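Joston Work Table by Plotex: Review for Shared Rooms

Equipment Reviews, Hijazi Center for Adult Learning

Summary

The Joston is a large rectangular work table with a light wooden top and a steel base, sold by Plotex to schools, training centers and small offices. The Center bought several for its shared rooms and has kept them in daily use for 19 weeks. Our general finding is favorable. The table is steady and pleasant to work at, and it is easy to keep clean if spills are dealt with promptly. It is also heavy, it is slow to put together, and the written instructions need to be replaced. We recommend it for rooms where the furniture stays in one place for most of the year. We do not recommend it for halls that are cleared every evening.

Why the Center replaced its tables

The Center's earlier tables were a folding model bought over many years in small lots. The colors did not match and the heights differed slightly, so that two tables pushed together left a step in the middle. The step caused repeated complaints from the quilting and map reading groups, both of which need a wide flat surface. Several of the hinges had also begun to slip. Repairs were considered, but the hinge part is no longer sold separately.

The requirements for a replacement were set out in April. The new table had to hold its height, join evenly with its neighbors, and stand up to the ordinary wear of adult classes, including writing, sewing, light craft work and meals. Storage was given a lower priority. The rooms concerned are used for classes during the day and for meetings in the evening, and the layout seldom changes between the two.

Delivery and assembly

Each table arrives in two cartons, one for the top and one for the base. The top is well protected, with thick corner pieces and a full sheet of foam over the working surface. All of our tops arrived without damage. One base carton had been opened and taped shut again before it reached us, and a bag of leveling feet was missing from it. Plotex sent a new bag after a single request, which is to its credit, although the request form asks for a serial number that is printed on the underside of the top and can only be read before assembly. Buyers should write the number down first.

Assembly took 40 minutes for the first table. Later tables went faster. The complete table weighs 100 pounds, and it should be turned upright by two people. The printed instructions show the cross rail facing the wrong way in the third drawing and the right way in the fifth. Following the third drawing leads to a base that appears correct until the last bolts are fitted. We now keep a corrected copy in the supply office, and other centers may wish to do the same.

The supplied wrench is adequate. A socket set makes the work easier, especially at the inner corners of the base, where there is little room to turn a hand.

The working surface

The top is the best part of the table. The grain is fine and the color is pale, and the finish does not throw back the overhead lights as our older tables did. Students in the drawing classes remarked on this without being asked. Paper lies flat on it and a pencil can be used directly over it without picking up texture.

The finish is smooth enough that round objects will travel if the table is not level. Pens are the usual case. The leveling feet deserve proper attention during setup, and they should be checked again after the first month, when the base has settled.

Drinks are allowed in most of our rooms, provided that they are in closed containers. Plain water does no harm to the finish if it is wiped up the same day. Coffee left overnight made a faint ring on one table, and the ring came out with mild soap. Permanent marker did not come out completely. The art room now covers its tables before any marker work. 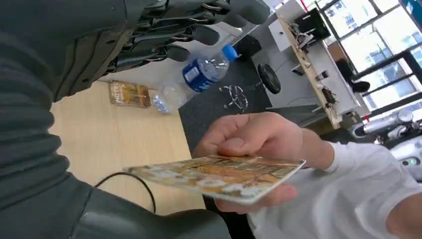
Stability and strength

A table for shared use is leaned on, bumped with chairs and sat on by people who have been asked not to sit on it. The Joston takes this treatment well. There is very little side movement at the long edge, even with several people writing at once. A sewing machine running at full speed can be felt by a person at the same table, but it does not shake a cup.

The cross rail that gives the table its strength is placed slightly off center. A person seated on the near side has full room for the legs. A person on the far side may touch the rail with the knees, depending on the chair. Taller students have preferred the near side for this reason. Where tables are used from one side only, as in our computer instruction room, the rail should be set toward the front of the room.

Wheelchair users reported that the short ends of the table are comfortable and that the long sides are less so. The clearance under the top is sufficient, but the base legs narrow the approach. Centers that expect several wheelchair users in one class should try the table in person before ordering. Plotex offers a wider base at added cost, and we have not tested it.

Joining tables together

When two Joston tables are placed end to end and leveled, the seam is nearly flat. A sheet of paper can be drawn across it without catching. The linking clips sold by Plotex are useful but not essential. They hold the tables together during class, and they must be removed before either table is lifted. One clip was bent when this was forgotten.

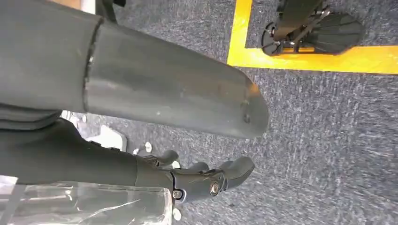 The quilting group now works across a joined pair and no longer brings its own boards. The map reading group has asked for a third table to be added, and this has been approved for the larger room.

Care and cleaning

Daily cleaning requires a damp cloth and a dry one. Spray cleaners with a strong solvent should be avoided, as the care sheet states that they dull the finish over time. Our cleaning staff were given a copy of the sheet, and a second copy is taped inside each supply closet.

The edges of the top are finished to the same standard as the face. They do mark, however. Chair backs pushed in hard will leave small dents at the height where they strike, and these cannot be rubbed out. We have fitted felt strips to the backs of the heavier chairs. The strips are inexpensive and need to be replaced from time to time.

The bolts in the base should be tightened after the first few weeks of use and then once each term. On our tables the bolts nearest the cross rail had loosened slightly by the first check, while the others had held.

Comparison with the Plisero

The Center also borrowed a Plisero table, a lighter design that folds flat and rolls on built-in wheels. It is the better choice for a hall that must be cleared. One person can move it, and it stores in a narrow space. Its top is thinner and sounds hollow when something is set down on it, which was distracting during quiet study periods. It also moved more under handwriting - enough that the calligraphy class asked to go back to the Joston after one session.

The two tables are close in price once delivery is included. The Plisero needs no assembly, and a center with few staff may reasonably give that fact more weight than we did.

Points in favor

Steady under ordinary and heavy use
Pale, even surface that suits reading and drawing
Joins well with other tables of the same model
Prompt supply of missing parts

Points against

Heavy, and unsuited to frequent moving
Errors in the printed instructions
Cross rail limits leg room on one side
Edges dent when struck by chairs

Recommendation

The Joston is recommended for classrooms, study rooms and meeting rooms with a settled layout. Buyers should order one spare bag of leveling feet with the first delivery and should record all serial numbers before assembly. The Center will keep its present tables in service and intends to order more for the upper floor when the flooring work there is complete. Staff who wish to try the table before placing an order of their own may do so during office hours, by arrangement with the front desk.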